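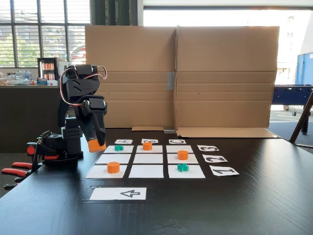
Figure 1. Black robotic arm over a three-by-three grid of white cards with game pieces.

4.2 Claim Resubmission and Time to Payment

We drew 2,000 out-of-network claims from the Druteo billing archive, split evenly between two outpatient clinics, Lumberg and Dirnton. Each site contributed 1,000 claims. A claim entered the sample if the insurer had denied it in full at first review and the patient had already paid the provider. Claims with a partial payment were dropped before sampling and are treated separately in Section 5.

Of the sampled claims, 191 were resubmitted by the patient without outside help. Two coders read the denial letter attached to each resubmitted claim and assigned one primary reason. Where the coders disagreed, the letter went to a third reader (K. Amegashie), whose decision was final. Letters listing several reasons were coded by the first one listed.

Time to payment was measured in business days from the postmark of the resubmission to the date on the insurer's check. Claims still open at the end of September were treated as censored. We did not adjust for plan deductible, as the archive records it only for the Lumberg site. 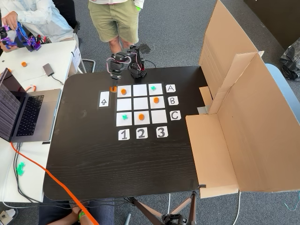

Figure 2. Tic-tac-toe grid with rows labeled A to C and columns labeled 1 to 3. Orange discs are at A1, B3 and C2, green crosses at A3 and C1.

The reason codes follow the Mensah scheme, with one change. Missing itemized bills and missing diagnosis codes, which the original scheme keeps apart, were merged into a single "incomplete paperwork" code. The merged code can be assigned from the letter alone, while the original pair requires the full claim file. Denials for late filing kept their own code at both sites.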